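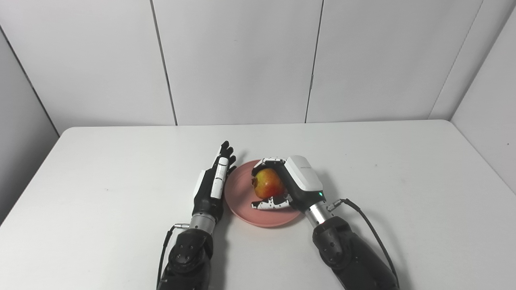

Red-and-yellow apple and pink Julia plate at the Cheng table, with white wall panels on three sides.

Jeltwood adds table and panel set to its compact dining range

BRIRNPORT, 7th May – Jeltwood has released the Cheng, a matte white table with matching wall panels for kitchens and staff rooms where a separate dining area is not available. The Julia plate, a round, shallow plate in pink, has been released at the same time and is sold separately.

The Cheng is designed for installation in an alcove or against a single existing wall. In the alcove arrangement, panels stand behind the table and return along both sides, so that the eating surface is enclosed on three sides and open at the front. In the single-wall arrangement the side panels are omitted and the rear panels may be trimmed to suit the width of the wall. Trimming must be carried out before the panels are fixed.

The tabletop is rectangular with rounded front corners. The rear edge is left straight so that it can meet the base of the wall panels. Jeltwood specifies a matte finish for the top to limit glare from overhead fittings. The panels are supplied in the same colour group, although small differences in tone will be apparent under uneven lighting, particularly towards the corners of an alcove.

Joints between the rear panels are vertical and are left visible. The company considered a covered joint during development and decided against it, as cover strips collect grease and make it harder to take out a single damaged panel. Replacement panels can be ordered individually through any stockist.

The table is available in one width, 115 cm. Households requiring a longer surface can place two tables side by side, in which case an additional pair of rear panels is needed. The company does not supply a joining piece for the front edge.

Cleaning is by damp cloth and mild detergent. Abrasive powders and scouring pads will polish the matte surface unevenly and are not covered by the warranty. Fruit juice, tea and sauces should be wiped up the same day. Hot pans require a trivet.

The Julia plate has a raised rim and is intended for fruit, sandwiches and other food served without much liquid. It is offered in a muted salmon pink only. Further colours are under review, and a decision on these will be announced in July. The plate may be washed in a dishwasher but is not suitable for oven use.

Before release, the Cheng was fitted for trial in 47 kitchens in and near Brirnport. Two changes were made as a result. The front corners were given a larger radius, and the fixing height of the rear panels was lowered to reduce the gap at the tabletop. Kitchens fitted with the earlier version can obtain a revised fixing rail at no charge.

Availability

The Cheng table and panels are available to order now from 17 stockists. The table, rear panels and side panels carry separate order codes, and customers ordering for an alcove should confirm that side panels are included. The Julia plate is held in stock and is sold singly. Orders for the plate should quote code 2586.

Panels are delivered flat and should be stored flat, indoors, until they are fitted. Installation is not included in the purchase price. Fitting instructions, a cutting guide and a colour reference card are available from Jeltwood on request.

About Jeltwood

Jeltwood designs and distributes tables, wall panels and tableware for small kitchens. The company is based in Brirnport.

Media enquiries: Jeltwood, Brirnport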